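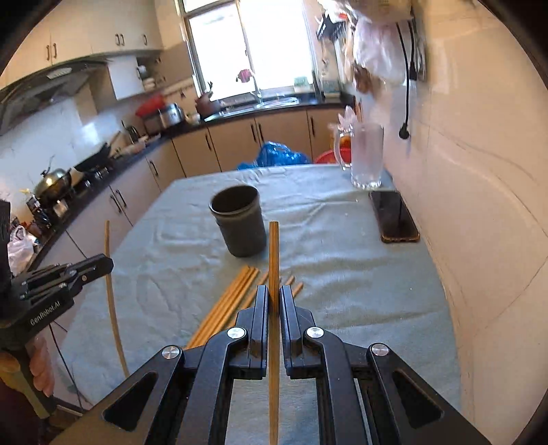 Equipment Buying Assistant, Giladetti kitchen trials, Traturley

We have money for 25 hand-held grippers and 313 ideas about which to buy. You would get quotes, keep the spares list and say no to people. Chopsticks come under consumables, and we are on box 7.
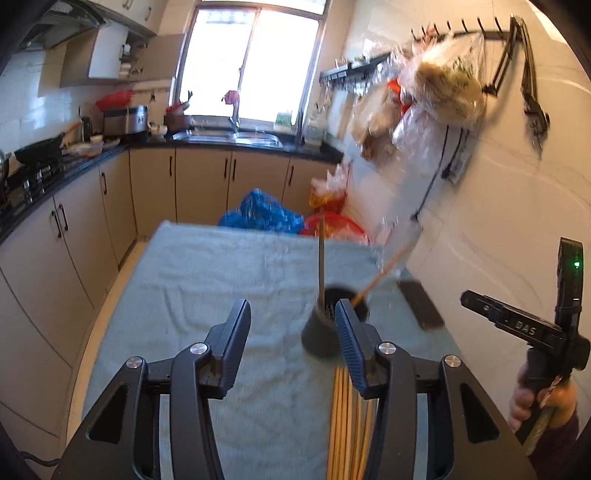

Do I need a background in robotics?
Spreadsheets matter more, along with a firm telephone manner.

Part-time, mornings, from July. Home kitchens, so bring indoor shoes.

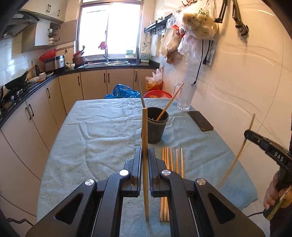

Photo: Tymoshchuk / Giladetti

Send a CV and one page on the worst thing you ever bought for work. Quote ref. 553, or it goes to Plistunell, who sell us cables.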